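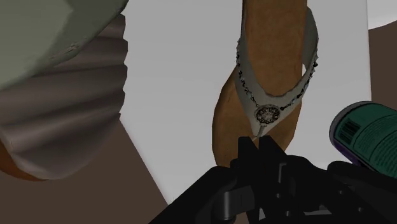

Night guard feels tight after a few weeks off. Keep wearing it or go back?

Posted by Uldis Mockus in Teeth Grinding and Jaw Pain, June 8, 2025

Hello everyone, I hope this is the right section. I've been grinding my teeth in my sleep for years (my wife says it sounds like somebody walking on gravel) and last December my dentist finally talked me into a custom guard for the upper teeth. It's the hard kind, clear, made from a mold. It took me a few nights to get used to it, and after that I slept better than I had in a long time and the morning headaches mostly went away.

Then I had a crown put on a lower molar this spring, and between that and a long visit to my daughter's place I just got out of the habit. I went nearly five weeks without it. Now that I'm home I've tried it again for three nights, and it feels tight across the front. It does go all the way down if I press with my thumbs, but I wake up with the two front teeth feeling sore and sort of pushed. By lunchtime that has passed.

So do I keep going and let my teeth settle back in, or will I do some damage? I paid 263 dollars for my share of this thing after insurance, and I'd rather not start over. I've also read that you can soften them in hot water, but the leaflet that came with mine says nothing about that one way or the other. Thank you for reading all this.

Rimantas Jaunzems

Don't do the hot water!! I did it with mine and it came out shaped like a potato chip. The office couldn't fix it and I had to pay for a whole new one. Mine was tight too after a vacation and it went away by itself in a week, so I'd say just wear it.

İlker Tokgöz

Hi Uldis, I was a dental assistant for a good many years before my back gave out, so let me take this a bit more slowly. I can't see your mouth, of course, and your own dentist gets the last word.

Teeth drift a little all through life, and five weeks is long enough for a close-fitting hard guard to notice it. If it still seats fully with light pressure, doesn't rock when you push on one side and then the other, and the soreness is mild and gone within an hour or two of taking it out, plenty of people find it eases over a week or so. From what you write, though, you are using your thumbs to get it down and you're sore until lunch. That's more than I would want to push through on my own. I would leave it in its case for now and call the office, and tell them just what you told us, including which teeth are sore.

The crown matters too, even though it's on the bottom and your guard is on the top. The guard was adjusted so your old bite touched it evenly. A new crown can sit a hair higher or lower than the tooth did before, and then one spot on the guard takes more of the load. When you go in, bring the guard with you (you would be amazed how many people leave it on the nightstand) and ask them to check the bite with the marking paper while you have it in. Often it's a matter of a few minutes with a polishing bur. Some offices don't charge for an adjustment in the first year, others do, so ask when you call.

Rimantas is right about the hot water. The boil-and-bite ones from the drugstore are made to be softened at home – a lab-made hard guard usually isn't, unless the dentist has told you so. The same goes for the dishwasher and for leaving it in a hot car. Cool or lukewarm water and a soft brush are plenty, and skip regular toothpaste, as it can scratch.

If a tooth feels loose, or it hurts to bite on, or your back teeth don't meet the way they used to when the guard is out, ask to be seen soon and don't wait for a routine visit.

Edgars Lukoševičius

Seconding the part about calling. Mine went tight after a filling, and the dentist took off a tiny bit on the inside near the canine and it was fine that same night. I was in the chair less time than it took me to park. Also, write on the calendar when you stop and start wearing it, they asked me and I had no idea.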